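I learned to play the accordion this year, which is a sentence my mother still makes me repeat on the phone so she can laugh at it again.

The whole thing started in May, when my neighbor Jasmina was clearing out her late uncle's apartment and asked if I wanted a squeezebox. I thought she meant a toy. She came up the stairs hugging a case the size of a carry-on, set it on my kitchen floor and said it had been under a bed for as long as she'd been alive. It's a Trerik, red, with a mother-of-pearl sort of finish and 4 keys that stuck. It smelled like a wet basement. I loved it right away!

I took it to a repair guy across town, Mounir Ashour, who has a shop above a dry cleaner and a waiting list. He opened it up in front of me, held a reed block to his ear, blew on it, and made a face. The wax had gone brittle, two of the leathers had curled, and there was a leak in the folds you could feel with your wrist. He wanted 50 dollars just to write up the estimate (fair enough, it took him most of an afternoon) and then the estimate made me go sit in the car for a while. I said yes anyway. I'd already told everybody at work.

While it was in the shop I watched videos. So many videos. My favorite was a woman playing waltzes in her garage with the door open, and every so often a dog would wander in and lie down on the pedal of her sewing machine. I practiced the right hand on the edge of my desk. Riku, who sits across from me, finally asked if I was okay.

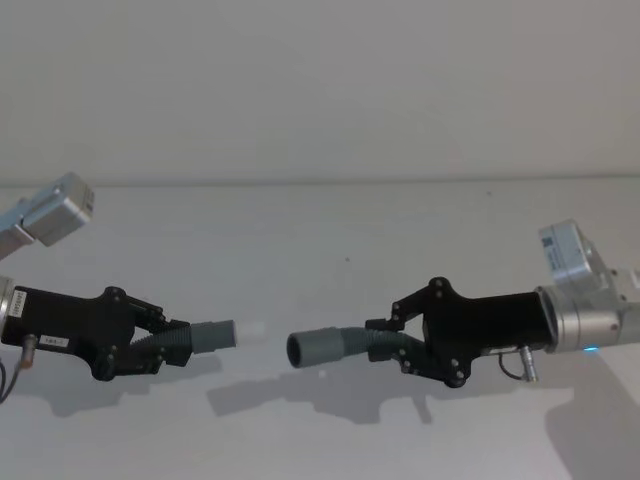 My first real lesson was with Amra Softić, who has been teaching since before I was born and doesn't believe in easing people into it. She had me leave the keys alone for the entire hour. Just open, close, open, close, holding the air button, until I could do it without the sound of a person moving furniture. The bellows are the whole instrument, she said, and everything else is decoration. I kept thinking of that gray corrugated hose up there, with a gripper on each half, because an accordion is also a ridged thing you hold from two sides, only mine pulls back. My left arm was doing all the work and my right was supposed to stay quiet, and of course my right had opinions. By the end I was sweating through my shirt and hadn't played a single note. I booked four more lessons on the spot.

Things I wish I'd known going in: wear a shirt without buttons. Put the back strap on even if you think it looks goofy. Don't practice right after dinner. And warn whoever lives under you, because Kyung-hwa downstairs was very nice about it but she did ask, after the second week, whether there was maybe another song.

There is now another song! I can get through two waltzes and most of a polka, slowly, with a pause before the B part where I have to look down at my hand. The low buttons still get away from me. You can't see them, you just have to trust the one with the little dent and count out from there, and if I land one row off the whole thing turns into a horror movie.

Jasmina came up last Sunday to hear it. She sat on the kitchen floor where she'd first put the case down and listened to the same waltz three times, then asked if I knew anything faster. I don't, but Amra has promised me the rest of the polka after New Year's.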